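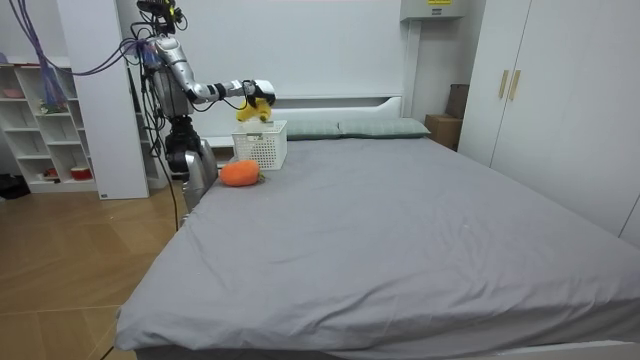
Most people who ask me to quilt a top for them want to know the price before they want to know anything else. I think that is fair, and I think those of us who take in work should put our prices where people can see them.

When I started, I quoted by feel. A single top might be £25 for one customer and twice that for the next, depending on how tired I was. Then Akua Amoah brought me her Trasisdale sampler, all 1,541 pieces of it, and asked for a written rate. I didn't have one. I wrote it that Friday and have used it since.
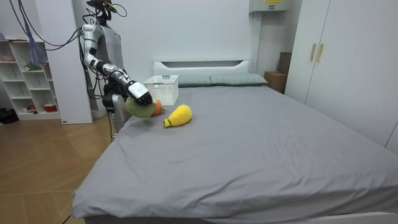
Hourani Quilters – Longarm Group

The usual argument against a price list is that every quilt is different. So is every pair of curtains, and curtain makers manage. Charge by area, add a set amount for dense patterns, and say plainly that wadding and thread are extra. I use Donska thread and charge what it costs me.

A large bed quilt comes to some £450 on my list. A few people go quiet when they read that, and they are free to go elsewhere or tie it by hand.
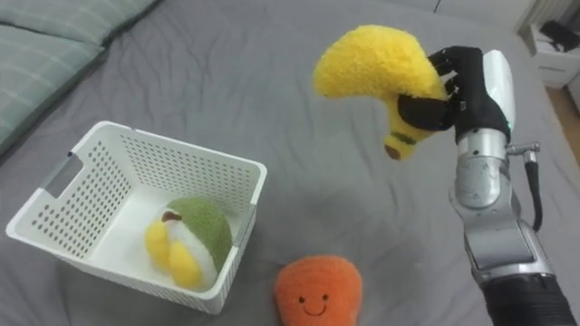 Plush banana held above a grey bed covering

What I would not do again is haggle by email for a fortnight over a cot quilt.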